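2020-04-06

Still no refund from Triltutitz. Flights cancelled, four of us, 600 quid gone into thin air, and what I've got so far is an email with a voucher code that doesn't work on their own website.

So. Quick update as a few of you asked.

Rang them this morning. 58 minutes on hold, then cut off. Rang again, got a recorded message telling me to use the online form. The online form asks for a booking reference, then says the reference is not recognised. Same reference that's on the cancellation email. Brilliant.

The airport transfer people (Plurkgate) were fine, to be fair. One email, money back in two days, 100 pounds, no fuss. Parking is another story, they want to keep the lot unless I move the dates before the end of April. Move them to when?? I've no idea when anyone is flying anywhere.

Things I've learnt, in case its useful. Don't click accept on the voucher if you want cash. Screenshot everything. If you paid by card ring the bank, mine has opened a claim and they can take up to eight weeks. 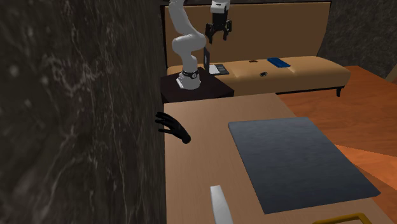

Bank wants the original confirmation as well as the cancellation, so dig both out before you ring. I had to call back becuase I only had the one.

Hotel next. Non refundable rate, so not holding my breath. Will post if I hear anything, kids want the laptop back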